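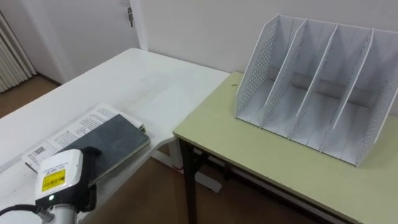
Written by the Hovland tinkerer-in-residence
Role: motion planning and general glue code

So you want your arm to put a flat thing into a narrow slot. Me too! I've spent a good chunk of the summer on it, and since people keep asking how my setup is wired together, I'm writing up the insertion part. I'll assume you already have a calibrated head camera and an arm that goes where you tell it.

The test is simple to say out loud: take the slate board from the white table, carry it over to the other table, slide it into one of the four slots in the file organizer. The planner I use is Lonent, and the perception side is Ratis, but none of this is very picky and you can swap in your own.

Step 1. Get the board's pose, and don't trust it yet

Ratis gives me a box fit from the depth cloud. With a thin board lying on a book, the fit loves to merge the two into one fat slab (I lost an evening to that one). What fixed it was fitting the top plane first, then cropping everything more than 2 mm below it before fitting the outline. Run it on several depth images and take the median.

Step 2. Plan backward from the slot

My first version picked the nicest looking grasp and then asked Lonent for a path to the slot. Half the time there wasn't one, because the wrist ended up somewhere silly. Now I start from the final pose, board upright and lined up with the slot, and throw out any grasp that can't reach it. I sample 248 grasps along the board edges and check the slot end first. It's a cheap check and it kills most of them right away.

Step 3. Attach the board to the hand in the planning scene

Please don't skip this! Once the fingers close, the board has to become part of the arm's collision model, or the planner will happily swing it through the organizer. In Lonent you call attach with the link name and the box from step 1. Pad the box a little for the carry, and drop the padding for the final slide or the slot will look too narrow and you'll get "no path" forever.
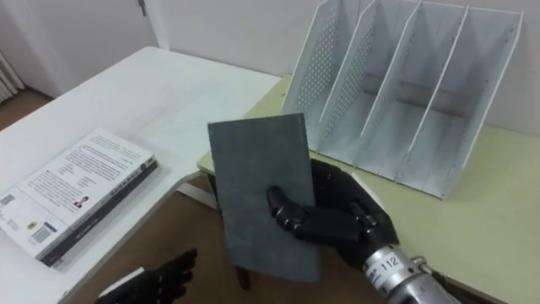 Before going in, I stop at a pre-insert pose and look again. The board always shifts a bit in the fingers when it gets picked up, so I refit it in the hand, compare that with the pose the planner thinks it has, and correct the difference. Then I replan the last stretch only.

Step 4. Slide it in slowly

For the slide I switch from position control to a soft Cartesian mode, stiff along the slot and loose sideways. My loop has a 30 second timeout and backs out if the sideways force climbs. Log everything. My controller streams on port 1099 and Palwood plots it live, so I can watch the force curve while my hand hovers over the stop button.

If it jams, check your slot pose before you touch the gains. I always want to fiddle with gains first and it's almost always the slot.

Last updated: August 22, 2026

Comments

gridlock_b: The crop below the top plane trick worked for me on cutting boards too, thanks. Does Ratis do the refit in the hand with the fingers covering part of the face?

Reply from author: Yep, I mask the fingers out using the arm model and fit what's left. It gets wobbly if you cover both long edges.

mossypixel: How do you pick which slot? Mine keeps going for the far one.

Reply from author: I pass the slot number in by hand right now. Picking it automatically is on my list for September.

tenor_dan: step 3 padding thing just saved my weekend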